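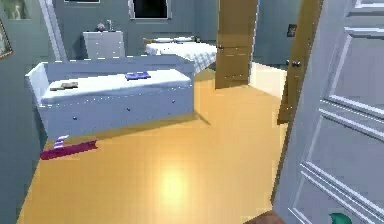
Fendudis opens its practice bedroom to visitors and asks whether a machine can tidy up yet

DRERNCOMBE, April – Fendudis, the home automation workshop, today shared the first results of Shemweta, its project on everyday chores. The short answer, for everyone who has written in hoping to hand over the housework, is not quite – but we are a good deal closer than we were!

Over 600 practice runs have now been made in our simulated home, where a machine can bump into a dresser all afternoon and no harm done. Picking up one item from an open floor went well in 500 of them. Putting things away in a drawer is slower going, and folding is slower still.
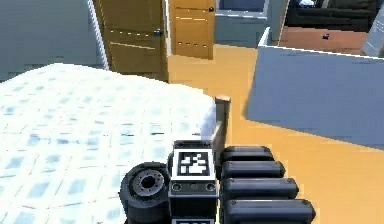
Making a bed remains the chore people ask us for most, and the one we are most careful about promising. "My grandmother could do it in a minute with the radio on," said Nelu Costache, who leads Shemweta. A checked bedspread like the one on our simulated bed gives the software a pattern to follow, and even so, padded fingers have a hard time telling one layer of cloth from two.

"We would love to say it will all be ready by winter," said Margarida Mota, head of home trials, "but we'd sooner be slow and welcome in people's houses."

Shemweta moves next to 10 real homes in Brirkness, where it will spend three months on floors and laundry. Households who would like to take part are warmly invited to write to the Fendudis office in Drerncombe.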